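Caring for Indoor Plants, Session 8: Columnar Cacti at the Table
15th June

Welcome back, everyone, and thank you to those who brought in their own pots last time – it made for a much livelier afternoon than my slides would have. Today we are staying with the cacti, and with the ribbed, upright kinds in particular, which are the ones most of you seem to have at home on a kitchen table or a desk.

Let me start with the pot, as so many of your questions were about pots. A cactus of this kind likes a container only a little wider than its own roots. If you give it a great deal of extra soil, that soil holds water long after you have watered it, and the roots sit there and sulk (or worse, rot). Glazed and plastic pots hold moisture longer than plain clay, so go by the soil and leave the calendar alone. Push a wooden skewer down to the bottom, leave it a minute, and pull it out. If any soil clings to it, put the watering can away and try again next week.

Please check for a drainage hole before you buy! Some of the prettiest planters are sold without one. You can still use them as an outer cover, with a plain nursery pot tucked inside, but lift the inner pot out to water it and let it drip in the sink before it goes back.

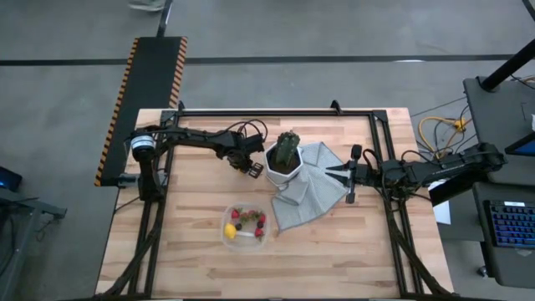 Kulsoom Tanoli
Course Instructor, Home Growing

A white faceted planter like this one suits a green column very well, I think, and a cloth laid under the pot saves a wooden tabletop from scratches when you turn it. Do turn it, by the way. A quarter turn every couple of weeks keeps the stems from leaning toward the window, and it gives you a reason to look at the side you usually ignore. Shake the cloth out now and then, and if it ever feels damp, take it away and let the table dry before you put anything back. Damp cloth under a pot is how my own dining table got its ring, back in January.

A few of you asked whether fruit can share the table with a houseplant. Ripening fruit gives off ethylene, and some flowering plants will drop their buds over it. A cactus out of bloom is not likely to mind. I would be more concerned about the fruit, to be frank, because spilled potting soil gets everywhere, so do your repotting somewhere else and wash whatever was sitting nearby.

For repotting you will want thick gloves or a folded strip of newspaper to wrap around the stems, dry gritty mix, and a spoon. Ease the plant out, crumble away the old soil, and set it back at the same depth as before. Then wait a week before watering.

Hina Virk has kindly offered to bring her offsets next time, so bring a small pot if you would like one. Reading for next week is the chapter on light, and please look at the pages on winter rest too.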